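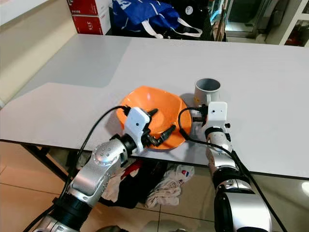 Aug 27, 2026

Up early again. The kitchen cupboards in the new place are still mostly bare, so I made a list of what we have and what we need before Veronica gets here. She is bringing the rest of her dishes in the car and I don't want to end up with three of everything, like we did in May.

Elaheh called while I was writing it. She wants the blue casserole back and I said it was in one of the boxes marked Cordier, which I think is true. I went through two of them and found the good knives, the cake tin and a bag of curtain hooks, but no casserole. Will look again tomorrow.

Paid the movers. The last part came to $324, more than I had written down, but Ubaldo says the stairs were always extra and I must have missed it. He is probably right. He usually reads the small print and I don't.

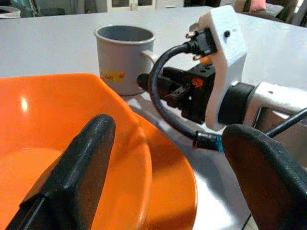
For breakfasts I have decided we can get by with very little. Ginette keeps telling me to buy a whole matching set and I don't see the point for two people. The orange bowl is big enough for fruit or a salad, and the gray mug is a decent size with a wide mouth, so that one is going to be mine. It still has the little yellow label on the front, low down, and the red on it is so faded I can't make much of it. I'll see if it comes off with warm water and oil. If not, it can stay.

Still to buy: dish soap, a drying rack, small plates, a lid for the saucepan. Margaux has a spare kettle and will drop it off after work.

Rain in the afternoon. Wrote to the landlord about the window in the hall. Soup and bread for supper, in bed by ten.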